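Teaching with hand-held grippers – how many demos before it sticks?
Posted December 25, 2018

I'm recording cup pick-ups with a pair of hand-held grippers, and I love it! I've got 19 good runs so far. Is that anywhere near enough?

Potesine
Not yet, but keep going! I did 200 for my first task. Start each run with the cup somewhere new – on its side, upright, near a corner – and close the jaws slowly. 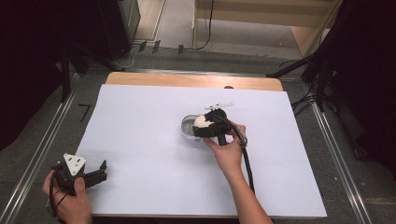

Keep your cables slack too. A tug on the wrist shows up in the recording, and the arm will copy it faithfully.

Zurkar
232 here, over 2 evenings. Best fun I've had all December.

Tzanetos
depends on the robot i reckon. try a different colour cup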